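Section 4. Comparing finger sets on the hand-held gripper

Read this section before you decide which fingers to keep on the tool. Section 3 covered mounting. This one covers the comparison trial, and it assumes you have at least two finger sets to hand and someone to work the other end of the cloth.

The sales sheets will tell you that any of these sets handles "soft goods." Treat that as a claim to be tested on your own cloth. A folded napkin on a steel table is a soft good, and so is a shirt on a bed, and a finger set that does well with the first may be hopeless with the second. The Elholm set passed the napkin trial here without a slip and then let go of nearly every shirt hem we gave it.

4.1 What you need

The hand-held gripper, with its camera fitted and checked as in section 2.
The finger sets to be compared. In this guide they are the Pikura curved fingers and the Elholm flat fingers.
One piece of soft cloth, the same piece for every set.
A clip or holder for one corner of the cloth.
A bed or other padded surface with a plain sheet on it.
The trial log sheet from the back of this guide.
A hex key that fits the finger joints.

Note: Do not change cloths halfway through. Ruwan Howlader ran the first comparison in April with one shirt for the Pikura set and a different one for the Elholm set, and the results had to be thrown out.

4.2 Preparing the fingers

1. Switch the recorder off.

2. Fit the first finger set. Tighten each joint screw until it stops, then back it off a touch if the finger no longer swings freely.

3. Close the fingers on nothing and look at the tips through the camera. You want them to meet evenly along their length. A gap that is wider at one end will drop thin cloth, whatever the box says about self-aligning tips.

4. Open and close the fingers a few times by hand. If you feel a catch, take the set off and start again at step 2.

CAUTION: Keep your free hand away from the joints while closing. The tips are slow but the joints pinch skin before the tips touch.

Note: The Brosberg leaflet says the joints need checking "periodically." We couldn't get a better answer out of them. Check before every session and write it in the log.

4.3 Running the grip trial

1. Lay the cloth on the sheet without smoothing it. Real laundry does not arrive pressed.

2. Fix one corner of the cloth with the clip.

3. Start the recorder and wait for the steady light. A blinking light means it is still looking for the camera, and anything you do now is lost.

4. Bring the open fingers down to the cloth, away from the clipped corner. Come in at the angle you would use on the job. Everyone is tempted to find the one angle that works and then stay with it, and that makes every finger set look good.

5. Close the fingers on a fold and lift until the cloth comes up in a peak.

6. Draw the cloth away from the clip until it pulls into a straight fold between the clip and the fingers. Stop there. Pulling harder tests the clip.

7. Hold for a slow count of 3, then open the fingers.

8. Mark the log: held, crept or dropped. "Crept" means the cloth moved between the tips but did not come out. Do not round it up to "held."

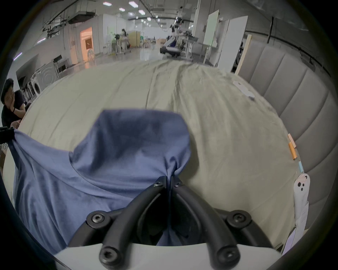 Do I need to repeat the trial if the recorder stopped partway through?

Repeat that one grip and strike the first try from the log. The grips before it still count as long as their recordings open and play to the end.

4.4 How many grips are enough

We log 100 grips for each finger set. The figure has no deep science behind it. Walter Llanos picked it as the most that one person could do before the wrist gave out, and it has stayed. With far fewer than that, the order of the sets changed from one run to the next, so be wary of anyone who shows you a ranking from a short demo.

Split the work between two people if you can, and have each of them use both sets. Deisy Villanueva gets a better hold with the curved fingers than anyone else here, and for a while her skill was being counted as a point in the fingers' favor.

4.5 Reading the results

Count the drops first, then the creeps. Ignore the grip force number on the display. It comes from the motor current and tells you how hard the drive is working, which can be high for the simple reason that a joint is too tight.

On our own cloth the curved Pikura fingers dropped less often than the flat Elholm ones. They also bunched the cloth more, and a bunched hem is harder to hand over to a second gripper – so if your job ends with a handover, the flat set may still be the better choice. Run it both ways before you buy.

Octavio Urrego has asked for it to be noted that he does not agree, and that the Elholm fingers would have won on a firmer mattress. This may be so. We have not tried it.

4.6 Known trouble

Cloth twists at the tips. You are closing while still moving. Stop, then close.

Cloth slides out sideways. Look for lint on the tips and wipe them with a barely damp rag. If it still slides, log it as a drop and carry on.

Recording shows the tips out of view when open. The camera mount has tipped forward. Go back to section 2 and redo the check, then discard the session.

Error 148 on the controller. The manual for the Ayala controller calls this a "transient link condition" and says to wait. Waiting has never cleared it for us. Unplug the cable at the gripper end, plug it back in and restart the recorder.

4.7 Before you move on to the arm

A finger set that does well in your hand may do worse on an arm. Your wrist corrects for a bad approach without your noticing, and the arm will not. Take the better set from this trial as the one to try first, and keep the other in its bag with the screws. Amparo Sánchez holds the spare screws and the only hex key of the right size that has not been rounded off, so sign for it.

Section 5 starts with the arm powered down and the gripper housing removed from the handle.

Section last revised 2023-07-21.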